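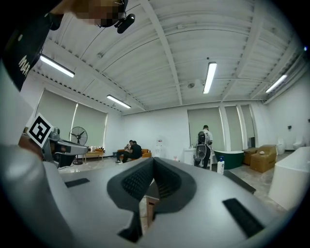

Walking Tour Guides Wanted, 2024 Season

Posted January 6, 2024

Cistevden Walks is hiring guides for our history walks. Part time, paid per walk. Two openings right now, maybe more by spring.

Who we are

Small company, old town, lots of stairs. We run walks on local history: the founding families, the mill fire, the lost rail line, the Orozco house and what went on with the will. Groups are mostly adults, some school classes in October. Main route starts at the fountain on Ferotmont Square and ends at the river gate.

What you'd do

Lead one or two walks a day, weekends mostly. Each walk is 2 hours.
Tell the story. Not read it. We have a script but it's a starting point, most guides drop half of it by the second month.
Take questions, including the ones you can't answer. Say you'll look it up, then look it up.
Check names off the list at the start, collect the radio headsets at the end. All of them please.
Short note to the office after each walk. Late, early, anybody unhappy, any street closed.

What we need from you

Good clear speaking voice, outdoors, over traffic.
English. A second language is a big plus, we turn away Spanish and German groups every month.
Comfortable on your feet. The long route has 175 steps up to the old chapel and there is no way around them.
Weekends free, at least through October.
City guide permit, or willing to get one. We pay the fee once you've done your first ten walks.

No history degree needed. Nice if you have one. We've had good guides who were nurses, bus drivers, a piano tuner.

Pay

463 per week if you take the full weekend schedule plus one weekday walk. Less if you do fewer, we'll go over it with you. Tips are yours. Training days are paid at teh same day rate. No pay for cancelled walks unless we cancel within a day of start, then you get half.

Training

You shadow three walks, then lead one with a senior guide in the group. Reading packet goes out before that. It's long. The Orozco chapter is the one everyone asks about so start there, and please use the dates in the packet and not the ones on the plaque, the plaque is wrong.

How to apply

Send a resume and a short story about any building in town, one page, written the way you would say it out loud. Put GUIDE in the subject line. Or drop it off at the office, 806 Ferotmont Square, upstairs over the Gudness bakery. Buzzer is broken, knock.

We're reading as they come in. If we like the story we'll call you for a trial walk, one block, ten minutes, wear a coat. Application stay on file for the season, so no need to send twice.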